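我为什么不想再把家里的东西“整理”一遍

上个星期六早上,我坐在厨房地上,面前摊着三个抽屉倒出来的东西,手里捏着一把不知道开哪扇门的钥匙,心里忽然冒出一个念头:我到底在干嘛?

事情的起因很无聊。前一天晚上我睡不着,刷了一个多小时收纳视频。你们肯定也刷过,就是那种一个人不说话,把调料一瓶一瓶倒进一模一样的透明罐子里,再贴上一模一样的标签,背景音乐叮叮咚咚的。看的时候真舒服啊!看完以后再看自己家,就哪儿哪儿都不顺眼了。于是第二天一睁眼,牙还没刷,我就把抽屉给倒了。

倒出来的东西我就不一一交代了,反正每家的“杂物抽屉”都长得差不多:电池(有电没电的混在一起)、外卖送的筷子、一卷找不到头的胶带、宜兴买回来的茶壶盖子,壶早碎了。还有那把钥匙。

按照视频里的教法,这时候我该把每样东西拿起来问一问自己还需不需要它。我问了。壶盖子,不需要。可我记得很清楚,那只壶是我妈来住的那个夏天打碎的,她蹲在地上捡碎片,一边捡一边说碎碎平安,然后偷偷把盖子洗干净放进了抽屉。你说我扔还是不扔?

最后我一样没扔,全部扫回抽屉里,关上,烧水泡茶。
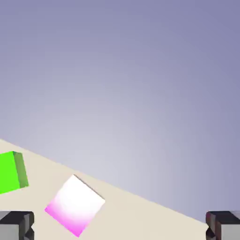
我想说的其实是这么一件事:我们这些年对“空”这个东西,是不是有点太迷信了。

我年轻的时候可不是这样的。我租的第一间房子在一栋老楼的顶层,房间小得开了柜门就关不上房门,墙上贴满了电影海报和朋友寄来的明信片,窗台上七八个罐头盒种着葱。谁来了都得坐床上。那时候要是有人跟我说,你应该把墙空出来,让视线呼吸,我大概会以为他脑子进水了。视线又不是人,呼吸什么呼吸。

后来挣了点钱,搬了家,开始看家居杂志,人就变了。我有一阵子特别迷一个叫 Kenitz 的家具牌子,他们家目录里的客厅永远只有一张沙发、一盏灯,外加一根不知从哪儿捡来的枯树枝。我照着买了一张他们家的边几,花了1547块钱,就为了那个“什么都不放”的效果。结果呢,边几到家第三天,上面就有了遥控器、护手霜、半包苏打饼干和一摞没拆的信。我每天晚上睡觉前把它清空,每天早上它又满了,像长出来的一样。

那段日子我脾气特别差。家里人随手放个杯子,我的眼睛就跟过去了。我先生有一次端着杯子在客厅里转了一圈,最后端着它站着看完了半场球。我当时还觉得他在跟我赌气,现在想想,他是真不知道能放哪儿。

说回“空”。我有个老同事叫 Xiomara Schumacher,早年跟我在同一家翻译公司做事,后来自己开了一间小民宿,名字叫 Wula。开业前她找了个设计师,设计师给她的方案是全白:白墙、白床、白窗帘,连插座都是白的。她咬牙做了。照片拍出来是真好看,头几个月订房的人也多。可是她慢慢发现客人留言里老有一句话,翻来覆去,意思都差不多:很漂亮,住着有点冷。

她先以为是暖气的问题,还真去修了一回暖气。后来有个带孩子的客人临走时跟她聊天,说孩子晚上不肯睡,说这里“像还没有人住过”。她听了难受了好几天,然后从自己家里搬了一箱旧书过去,又把她外婆织的一条颜色乱七八糟的毯子搭在了椅子上。设计师来看过一次,站在那条毯子前面很久没说话。她学给我听的时候笑得直拍桌子。

那条毯子后来成了客人拍照最多的东西。有人还专门写信问在哪儿买的,她回信说,得先有个外婆。

当然,话不能说得太满。我不是在替脏乱差辩护啊,我自己也受不了厨房水池里泡着隔夜的碗。而且我认识真正喜欢空房子的人,他们不是跟风,是天生的。我表哥就是这种人,他家书架上只有字典,别的书看完就送人,冰箱里永远能看见灯。他在那样的屋子里舒坦得不得了,到我家来坐一会儿就开始揉太阳穴。对他来说,空是他自己的样子,那很好,我一点意见都没有。

我有意见的是把空当成一种品德来卖。你去看那些文章,字里行间总有那么点意思:家里东西少的人,心是静的,日子是清楚的,连皮肤都好像要好一些;东西多的人呢,是贪心的、焦虑的、放不下过去的。凭什么呀?我外公一辈子没扔过一根绳子,长的短的绕成小团,全放在一个饼干桶里。他大概是我见过的心最静的人了。邻居家要捆个什么东西,都来找他,他打开桶,挑一挑,总有一根正好。

再说了,那些教我们扔东西的人,转头就要卖给我们东西。分隔盒、真空袋、标签机,还有可以叠起来的、可以抽出来的、可以挂在门后面的。我去年被一个叫 Zelik 的收纳盒促销骗进去,凑满减,越凑越多,最后抱回来一大箱盒子。盒子没地方放,就摞在阳台上。我先生问这是什么,我说这是用来让家里东西变少的。他看了我一眼,什么也没说,去给花浇水了。

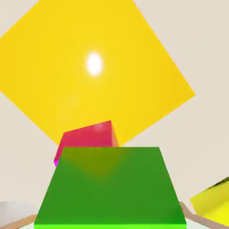 颜色这件事也一样,我憋了很久,趁今天一块儿说了吧。

不知道从哪一年开始,大家的家里都变成了燕麦色。燕麦色的沙发,奶茶色的窗帘,小孩的玩具都是灰扑扑的,好像刚从土里挖出来洗过一遍。前阵子我陪邻居去看儿童房的墙漆,她女儿六岁,一进店就跑到色卡墙前面,指着一个最艳的橘红说要这个。店员弯下腰,很温柔地跟小姑娘说,这个颜色容易看腻哦。

我当时就想插嘴。她才六岁!她腻了再刷不行吗?一桶漆181块钱,比我们那天中午吃的饭还便宜。再说了,看腻本来就是跟一样东西过日子的一部分啊。我小时候家里的热水瓶是大红的,上面画着两朵牡丹,我看了十几年,看得够够的,做梦都想换掉。现在那只热水瓶早没了,我倒是在旧货市场见一回停下来一回。上个月终于忍不住买了一只,花147块,瓶胆还是坏的,不保温,我拿它插芦苇。

邻居最后买的是浅灰。回去的车上小姑娘一直趴在窗户上不吭声。后来过了大约2个星期吧,邻居打电话跟我说,她又去了一趟,把橘红的买回来了,只刷床头那一面墙。刷的时候小姑娘自己也拿了个小滚筒,弄得一头一脸,头发上的漆洗了三天才洗掉。

我听了特别高兴,比自己家刷墙还高兴。

我知道有人会说,你这就是怀旧,年纪大了。是有一点,我承认。可我想了想,我怀念的好像也不是红热水瓶本身,也不是那间转不开身的小屋子。我怀念的是那时候没有一双外面的眼睛在看我的家。明信片贴歪了就歪了,罐头盒锈了就锈了,来的人坐在床上吃瓜子,没有谁会掏出手机来拍一张,再放到一个几万人能看见的地方去比一比。家是拿来用的,用着用着就有了用过的样子。现在呢,我自己都会在拍饭之前先把桌角的抹布拿开。我拿开了多少次抹布啊。

有一家叫 Delacroix 的咖啡馆,就在我每天买菜的路上,我特别爱去。他们家十张桌子找不出两张一样高的,椅子更是来路不明,有一把坐上去会往左边歪,熟客都知道,生客坐上去会“哎哟”一声。墙上挂着老板侄子画的画,画得真不怎么样,一匹马有点像狗。可是我在那儿坐着就是踏实,能坐一个下午。有一回我问老板有没有想过重新装一下,她正在擦咖啡机,头都没抬,说装了你还来吗?

我想了一下,还真不一定来。

所以那个星期六,我泡好茶以后又把抽屉打开了一次。不是要再收拾,是想把那只壶盖子拿出来。我在家里找了一圈,发现它盖在我平时喝茶的杯子上居然刚刚好,稍微大一点点,晃一晃会响,但不会掉下来。茶凉得慢了不少。我妈要是知道了肯定得意,肯定要说你看吧,我当初就说了别扔。我晚上给她打了电话,她果然说了,还说了三遍。

至于那把钥匙,我拿着它把家里能试的锁都试了一遍,信箱、自行车、储藏间、那只从来不锁的旧皮箱,一个都不对。先生说扔了吧,我说再放放。

阳台上那箱收纳盒倒是有了去处,邻居家小姑娘要养蚕,搬走了一半。剩下的一半谁要的话,来拿就是了,不过最好下午来,上午我一般在外面买菜。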